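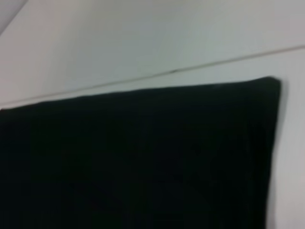 Kestmont Observatory Data Services
Support ticket: Planetary Image Archive

Subject: Cairns lander panoramas load with missing tiles and wrong local times
Status: Resolved, monitoring
Priority: 2
Opened: 16 June 2021
Component: Archive viewer, map index, download service
Reported by: Pirkport Planetarium, education office

Initial report

The education office at Pirkport Planetarium uses the archive viewer to prepare surface panoramas for dome projection. Since the most recent viewer update, panoramas from the Cairns lander open with blank squares along the horizon. The blank squares are in the same position each time a given panorama is opened. Downloading the full mosaic produces a file that opens normally but has the same gaps.

The office also reports that the local solar time shown beneath each panorama does not agree with the printed catalog. For the panorama used in the school program, the catalog gives a late afternoon time and the viewer gives a time before sunrise. The shadows on the ground are consistent with the catalog.

Panoramas from the Gerby rover open correctly on the same computers.

Steps already taken by the reporter

The browser cache was cleared. A second browser was tried. The viewer was opened from a connection outside the planetarium building. None of these changed the result.

Support response 1

Thank you for the detailed report. We have opened the same panoramas on our own systems and see the same blank squares, so the fault is not in your equipment. Please do not delete the mosaics you downloaded before the update. They were built from the earlier index and should be complete.

We have asked the reporter for the panorama numbers affected and for the viewer version shown in the lower menu.

Reporter reply

The panorama most urgently needed is number 305. Others in the same part of the mission also show gaps, but we have not checked the full set. The version line in the menu is blank. We can supply our older copy of 305 if it would help with comparison.

Support response 2

The older copy would be helpful and has been received through the transfer page. The blank version line is a separate and minor fault. It has been recorded under its own ticket and will not be followed here.

Comparison of the two copies of 305 shows that every tile present in the older file is still held in the archive. No image data has been lost. The viewer is requesting certain tiles under the wrong name, receiving no answer, and drawing a blank square in their place.

Investigation notes

The tile names for each panorama include the direction in which the camera mast was pointing. For Gerby, direction is measured clockwise from north. For Cairns, it is measured from the front of the lander deck, and a correction is applied later to obtain a compass direction. The lander came to rest turned 90 degrees from north, so the two systems differ by that amount throughout the mission.

The update moved both missions to a shared index. During the move, the Cairns correction was applied to the index entries but not to the stored tile names. Most requests still reached a valid tile because the viewer falls back to the deck direction when the compass direction fails. The fallback was not applied to tiles in the top row, where the mast was raised to include the horizon. This explains why the gaps appear only along that line.

The local time error has a different cause. The shared index reads the clock offset from the mission header. Cairns has two headers, one written before landing and one written after. The viewer was reading the first. All times shown for the lander since the update should be treated as incorrect, including those printed on exported captions.

Temporary measure

Until the index is rebuilt, affected panoramas may be opened as follows:

1. Open the panorama from the mission list, not from the map.
2. Select Display, then Pointing, then Instrument frame.
3. Reload the page.
4. Export the mosaic with captions turned off.

The map marker will remain in the wrong position while this setting is in use. Users who need correct captions should take the local time from the printed catalog.

Reporter reply

We followed the steps and 305 opened with the horizon complete. The export finished, although the progress bar stayed at 100 for several minutes before the file was saved. We did not close the window during that time. Is the delay expected?

Support response 3

Yes. The bar reports the collection of tiles only. Joining and writing the mosaic begins after that point, and large panoramas take longer. Closing the window at this stage will leave an incomplete file – please wait for the save message. The wording beside the bar will be changed in the September release.

Resolution

The Cairns index has been rebuilt with the direction correction applied to both entries and tile names. The viewer now reads the header written after landing. A check of over 100 panoramas, with 305 among them, found no blank tiles and no disagreement with the catalog times. Gerby files were not changed.

Users who exported Cairns mosaics between the update and the rebuild should export them again. Users who turned on the Instrument frame setting should return it to Compass, as the setting is stored with the account and will otherwise continue to affect the map.

Remaining items

Exported captions still give the mission day without the local time when the caption language is set to anything other than English. This is an older fault and remains open.

The help page for pointing directions describes the Gerby system only. A revised page is in preparation – it will cover both missions and include the deck diagram for Cairns.

The reporter has confirmed that the new export of 305 displays correctly in the dome. This ticket will stay under monitoring until the next scheduled index build and will then be closed without further notice.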